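Shore Power at Tindall Basin: What the Rewiring Changed

By Renu Bhatia

The electrical pedestals at Tindall Basin were installed in two stages, and until this winter the older stage still fed the outer docks. Those units had no ground-fault protection on the individual outlets. A fault on one boat could trip the main breaker and drop power to the whole dock, or leak a small current into the water without tripping anything.

The basin has 178 slips, 82 of them on the outer docks. Work began in February, when the fewest boats were plugged in, and went forward one dock at a time. Each new Dernar pedestal carries its own breaker, a meter and a leakage sensor for each outlet. Feeder cable was replaced from the shore panel outward, 400 feet on the longest run. The old cable had been spliced in two places below the deck boards, and both splices showed corrosion.

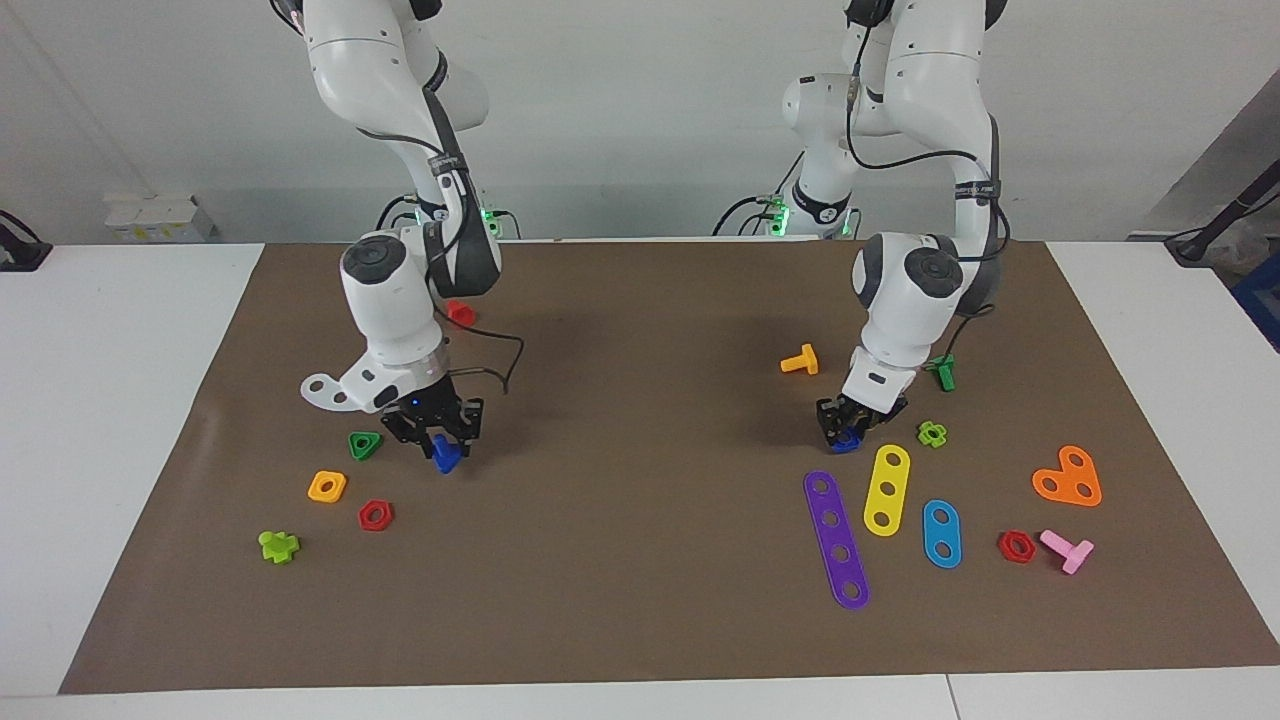
Comfort Antwi, writing from the 9 dock, objected that her breaker had opened four times in the first week, on a boat that had drawn power in the same slip for years without trouble. She wanted to know why the dock was being called safer when her refrigerator was warm.

Her complaint is a common one after this kind of upgrade. Leakage adds up across a boat. A worn water heater element, a battery charger and a damp cord end may each pass a small current, and the total can exceed the trip point. The old pedestals did not measure it. The usual method is to switch off every circuit on board, then restore them singly until the breaker opens. Reversed neutral and ground connections, often left by a previous owner, give the same result - and they will trip the outlet with almost any load.

Cord ends should be checked at the same time. Brown marks around a blade mean heat, and the fitting should be replaced along with the inlet it mates with.

Metered billing starts with the next slip invoice. Readings are taken on the first working day of the month.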